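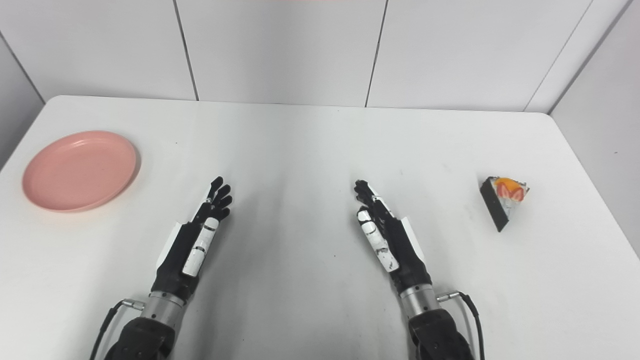

Why does white go grey in the corners?

I love a question that sounds silly and then keeps you busy all afternoon. So: if you paint a wall one colour, the same white from one side to the other, why do some bits look grey?

Go and find a pale wall at home and have a really good look. Near the window it's probably bright. Now follow it along to the corner. Darker, right? The paint hasn't changed at all! What's changed is how much light is getting there.

Light mostly travels in straight lines. When it hits something pale and dull, like a wall or a sheet of paper, it bounces off in all sorts of directions. Scientists call this scattering. I think of it as tipping 500 bouncy balls onto a driveway and watching them go everywhere. A wall out in the open catches light from all over the room, but a corner is tucked in, so less of the light finds its way there. That soft grey is a very gentle shadow.

So where does colour come from?

White light is a mixture. You've seen it pulled apart if you've ever seen a rainbow. White things bounce nearly all of the colours back to your eyes. Black things soak most of them up (that's why a black T-shirt gets so warm in January – ask anyone at our bus stop). A pink thing sends back plenty of red light and a fair bit of the others, and your brain mixes it all up and says "pink!"

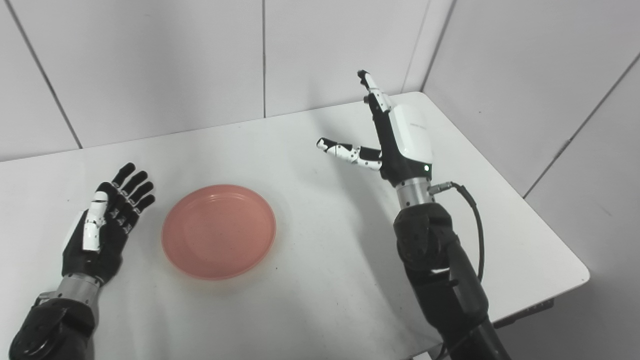 A salmon-pink plate on a white table. The rim is a bit lighter where the light falls on it.

One plate, one colour of plastic, and still more than one pink. Painters know this trick well. When I was little I drew an apple and coloured it in with a single red pencil, and it looked as flat as a pancake. My cousin's apple had 5 different reds in it and I was furious.

Try the paper corner

You'll need 2 sheets of white paper, some sticky tape, a torch and something brightly coloured, like a red book.

Lay one sheet flat on a table. Stand the other up behind it and tape them together along the bottom, so they make a corner. Close the curtains and shine your torch from the front. Look for the place where the white turns grey, then move the torch to one side and see where the grey goes.

Now lay the red book flat on the bottom sheet, close to the upright one, and shine the torch down on the cover. Can you see a blush of red on the paper behind? Light is bouncing off the book and taking its colour along for the ride. Try a green book next!

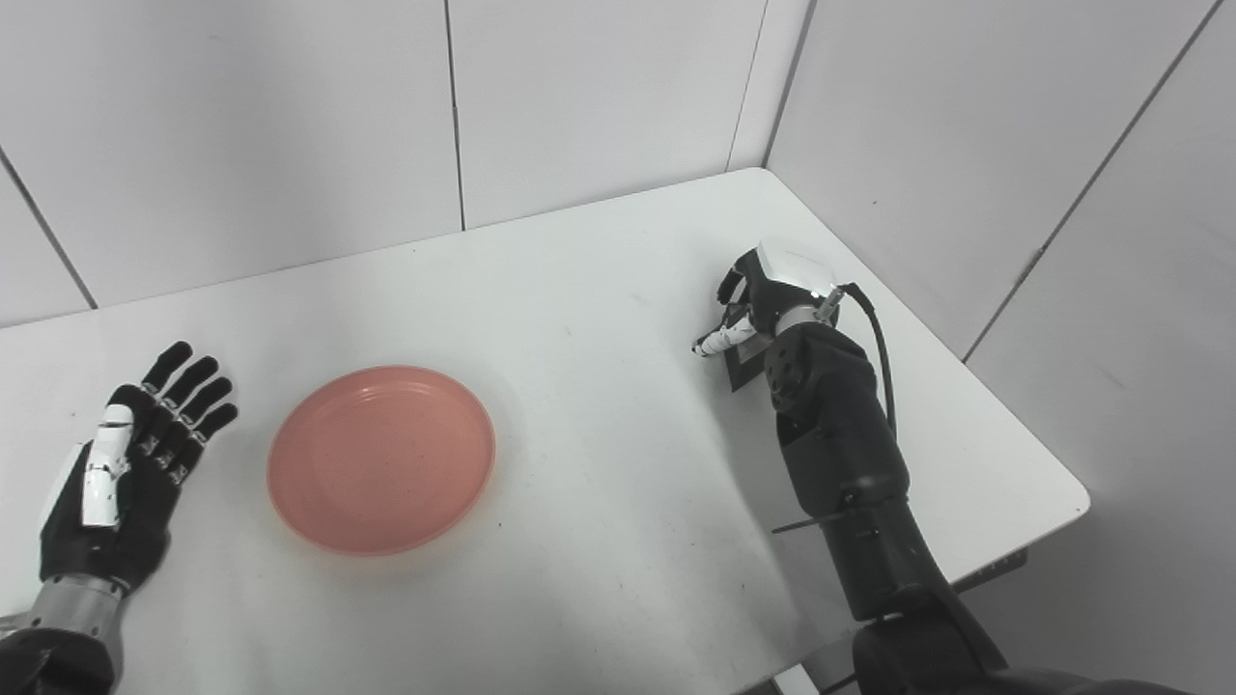 White table, white walls, and soft grey towards the corners.

Tonight, when the lamps are on, check your pale wall again. Mine goes almost yellow by 8 o'clock, and I still haven't touched the paint.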